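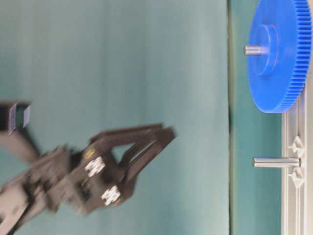 Print | E-mail

About Bemholm Language School

Hi, I'm Gillespie Dow, and I run Bemholm with my old college roommate Torquil Semple. We teach Spanish, Portuguese and Italian to grown-ups, mostly in the evenings, mostly to people who swear they were terrible at languages in high school (so was I, and I have the report cards!).

We opened in June with one rented room above a bakery and 6 students, two of whom were my cousins. These days we have four classrooms, a little library with 400 books you can borrow, and a coffee machine that Torquil won't let anyone else clean.

Classes are small, up to 12 people, and you'll be talking from the first night. We do teach grammar, but we sneak it in once you've got something you want to say. If you already speak a bit, come in for a chat before you sign up and we'll find the right group for you – it takes ten minutes and there's no test.

Torquil looks after the Italian side and the Skiklow Supper, our potluck where you have to ask for the salt in whatever language you're learning. I teach beginner Spanish and answer the phone, so if you call, you'll probably get me.

Parking is behind the building, off MacLeish Street. Use the side door after six, the front one sticks.

Page updated October 6, 2021

Print | E-mail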